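Textile Care, week 6: washing and drying knits and polyester
Notes from Cinzia Valentini's class, typed up fast, check against your own

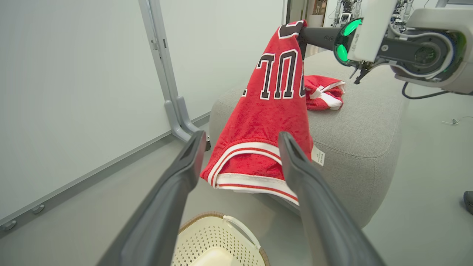 Picking up where we stopped on Friday. We had got as far as fiber vs. construction. Fiber = what it's made of. Construction = how it's put together. Care label mostly talks about fiber, most damage in the wash comes from construction. Keep the two apart in your head.

Polyester
Hardly takes up water. Dries fast, good. But loves oil, so body oil and deodorant stay in, and the smell comes back as soon as the wearer warms up. More detergent does not fix this. Excess sits in the fabric and traps more dirt. Measure it.
Soak first, cool water, then a normal wash. No fabric softener, it coats the fiber and the sweat can't move through anymore.
Heat: creases set in hot can be very hard to get out. Cool rinse, take out promptly, hang.

Open knits
Snag on anything. Zippers, hooks, velcro (worst). Close all fasteners before loading. Mesh bag if you have one, don't stuff it full.
A snag is not a hole. Do NOT cut the loop. Ease it through to the back with a blunt needle, stretch gently in both directions.

Printed and applied lettering
Three things we looked at: screen print, heat transfer, sewn on (tackle twill). Turn all of them inside out.
Screen print - cracks when stretched or overdried.
Heat transfer - edges lift. Adhesive softens in a hot dryer, then it sticks to whatever is next to it. Never iron directly on it. Pressing cloth, from the back, low.
Sewn on - lasts longest but the base fabric can pucker around it. Dry flat or hang, smooth it by hand while damp.

Color bleed
Reds and blacks are the usual trouble. Test on an inside seam: damp white cloth, press, look. If color comes off, wash alone. Bled onto white trim? Keep it wet, wash again right away. Once it has been through the dryer you are probaly stuck with it.

Load worksheet
Kimstead laundry sheet, we'll use it again next week. 2 machines, 200 pieces in the morning batch, 172 of them polyester. Subtract to get the rest, then sort by color, THEN by weight. Most of you sorted by weight first and ended up with dark and light in the same drum. Second batch is 348 pieces, same steps, do it at home.

Reading
Katiyar, the chapter on synthetics. Skip the part on dry cleaning solvents for now, we come back to it in unit 4.
Also the Cliltberg handout on water hardness, short, read the table twice.

Bring next time
One old garment with a print or lettering on it, something you don't mind wrecking. White cotton scraps for the bleed test. Blunt needle. Pencil, not pen, becuase the pens got on the samples.

Worksheets go in the tray by the door before class starts.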